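3.2 How people talk about a sandwich

I should say up front that I never planned to write about lunch. My fieldwork in Zurusetti was meant to be on apologies, and I had 11 hours of recordings full of them. But the stretch I kept going back to was Dirk Aerts ordering at the counter, because he says "with the cheese on" and the clerk says "and cheese," and then they spend four turns sorting out whether they mean the same thing.

So I went through the whole Varkell corpus for orders that name at least two fillings. I ended up with 154 of them. In 67, the speaker lists the fillings from the bottom up, the way you'd build the thing (Figure 4). The rest are messier – meat first, usually, then whatever comes to mind.
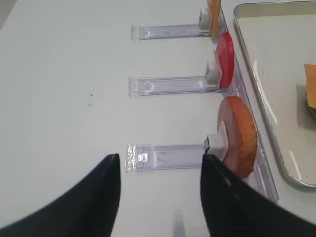
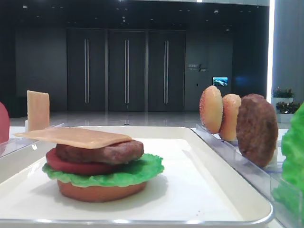
Figure 4. Toy food pieces of the kinds named in the orders: cheese, tomato and patty standing apart (first picture), and a stack with cheese on top and no top bun (second picture).

Huỳnh argues that order of mention follows order of assembly whenever the speaker can see the counter. I like the idea a lot, and I wanted it to work! My numbers don't really back it up, though. People who ordered by phone went bottom-up just as often as people standing right there, and the bun hardly got mentioned by anyone unless something was wrong with it.

What does seem to matter is the little word "on." I come back to it in 3.3, along with the pickle cases, which I've left out of the count for now.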